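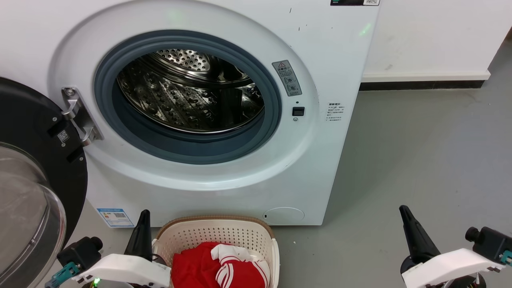 3.2 Where the lint goes

3 min read

I went into this part of the study thinking mostly about detergent, and I came out thinking about fleece. Kaisu Salminen and I ran the same Callico blanket through 10 cold cycles and filtered the drain water every time (my kitchen smelled like a wet dog all December!). The first wash shed the most fiber by far, and by the third the filters looked almost clean to me. Front loaders like the one in Figure 4, with the door open on an empty drum, are what most of our 23 households own, so I stuck with that type. Pentti Kauppinen thinks I should've tried warmer water too, and he's probably right.

Related
Fiber loss in line-dried wool
Notes on the Pondell filter bag
Cold washing and cotton towels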